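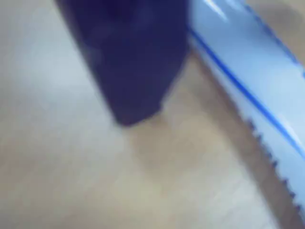 Gripper and Camera Trial Group
Minutes of the meeting of Monday, October 12, 2020

Present: Lina Hourani (chair), Bilal Harb (minutes), G. Zacharopoulos, two members of the bench team
Apologies: none received

1. Minutes of the last meeting

Accepted with one correction. Under item 3 the Indow fingers were listed as "on order." They had already been delivered and were in the cabinet. Bilal has changed the file copy.

2. Matters arising

The July list of open actions was gone through. All closed except the spare power supply, which is carried over again. Lina will raise the purchase request herself this time.

The cable for the second camera has been replaced. The old one is to be thrown out and not put back in the drawer.

3. Finger comparison, Nestudari and Indow

Bilal reported on the pick and place runs. The task was the same for both finger sets: take a marker from the table, carry it to the black bowl, release it inside. Each set got 20 attempts with the marker laid at different angles. The arm, controller and speed settings were left alone between sets.

Nestudari fingers: 4 failed attempts. In all of them the marker rolled as the fingers closed and ended up outside the reach of the grip. Bilal thinks the approach height is a little too great and the fingers touch the barrel above its widest point.

Indow fingers: 2 failed attempts. One was the same rolling fault. In the other the marker was picked up near the cap end, swung down during the carry and hit the rim of the bowl.

Zacharopoulos asked whether the difference meant anything with so few attempts. Bilal said he would not choose a finger set on those numbers alone. It was agreed that the runs be repeated, with the two sets swapped over partway through the session so that neither gets all the early attempts.

Lina asked about wear. The Indow pads have started to lift at one corner. They have been glued back down and will be checked before the next session.

4. Close camera

Most of the discussion was on this item. The close camera was meant to show the moment of contact, so that a bad grip could be caught before the lift. The images so far are too soft for that. The finger takes up a large part of the view and comes out as a dark shape without any detail, and the lettering on the marker can't be read. 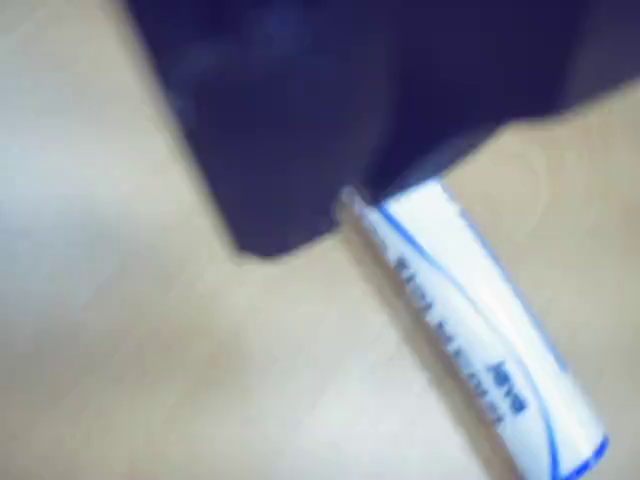 Close camera: finger at the upper end of the marker, printing on the barrel blurred.

Zacharopoulos said that reading the print was never a requirement, and that the edges of the barrel were what counted. Bilal agreed but said the edges were soft too. The blue lines along the barrel do show up against the white and could be used to work out its angle. That would tie the method to one kind of marker, and the group did not want to go that way except as a stopgap.

Possible causes were discussed. The lens may be set for a longer distance than it is being used at. The exposure may be too long for the speed of the arm. Both could be true. Bilal will test them separately, first with the arm parked and the marker still, then with the arm moving at the normal speed and a shorter exposure. If the parked images are still soft, the lens goes back for a different one.

The pale patch on the tabletop was also mentioned. It appears on the left in the close images and throws off the automatic exposure. Lina suggested fixing the exposure by hand for the whole session. Agreed.

One member of the bench team asked for a trial with something other than markers, with a less regular outline. The group had no objection. A toothed edge was thought to be a fair test for the edge finder, and a smooth tube is to be kept as the baseline.

5. Overhead camera

No complaints. The overhead view is sharp enough to find the bowl, the marker and the gripper tip, and it has been the main record for scoring the runs.
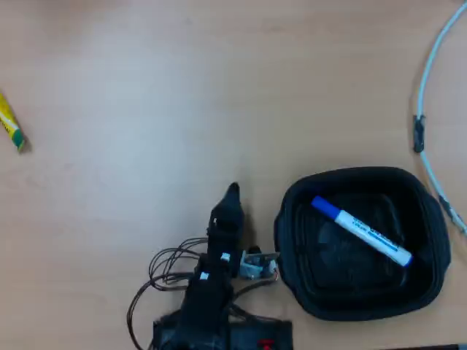
The scoring rule was settled after some back and forth. An attempt counts as good if the marker lies wholly inside the bowl once the gripper has opened. It does not have to be flat on the bottom, and a marker resting on the steps of the inner wall counts. A marker hanging over the rim does not, even if most of it is inside.

Two points on the layout of the table. The bowl is too near the arm, with very little room beside the gray bracket, and is to be moved to the right before the next runs. The loops of cable to the left of the arm need tying up. Zacharopoulos is worried about them catching when the base turns. Bilal will do this and will leave enough slack for full travel.

6. Controller

The Grulta controller stopped once during the Indow runs with error 508. The manual gives this as a lost connection to a joint. It cleared on restart and the attempt was run again. Zacharopoulos wants the log kept even when the fault clears by itself. Agreed.

The question of trying a second controller was put off until the finger runs have been repeated.

7. Actions

Bilal: repeat the finger runs with the sets swapped; parked and moving tests on the close camera; tie up the arm cables; move the bowl.
Zacharopoulos: go through the controller log for the 508 stop; write up the scoring rule on one page.
Lina: purchase request for the power supply; ask the supplier about a shorter focus lens.
Bench team: pick the objects for the edge trial; check the Indow pads.

8. Any other business

The key to the parts cabinet is to go back on its hook at the end of the day.

Next meeting to be set by email once the repeat runs are done.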